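March, robot club, evening

Got to Tutcombe a bit after six and the heating was off again, so I kept my coat on for the first hour. We are on the bagging task now. The rules came through from the Nisbet organisers last month and they want toy vegetables moved from a basket into a zip bag, both arms working, no hands. The stacking task we did before Christmas seems easy by comparison.

I spent most of the first hour on the log files. We have 46 good runs saved under the new names and I had put one of them in the wrong folder, so it showed as 47 until I found it. The target is 500 before we train again. The Kurora team say on their page that they did more than 600, but they have a room they can use every day and we get two evenings a week.

The hard part is the bag. One arm has to take hold of the top and keep it open while the other does the picking, and if the grip is too near the corner the mouth folds over and there is nowhere to drop anything. I changed the grip point to further along the top edge and slowed the first pull. Better, I think, though I want to see it over a whole evening before I write it down as fixed.

The potatoes are fine. The carrot is all right if it is lying across the basket and a nuisance if it is tight against the side. The aubergine rolls. I would like to try starting with the back of the basket every time, so the arm isn't reaching over things it has already nudged.

Trastora sent the wrong screws, so the spare mounting plate is still in its packet. Must ring them. Also need to bring the long extension lead back from home, and a new pen for the whiteboard.

Stopped at nine. Missed the first bus and walked as far as the garage — cold but dry. Had toast when I got in and copied the runs on to the other drive before bed.

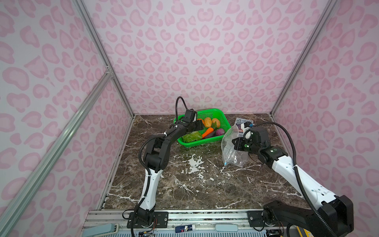 Left arm over the basket, right arm on the bag. Tutcombe, March.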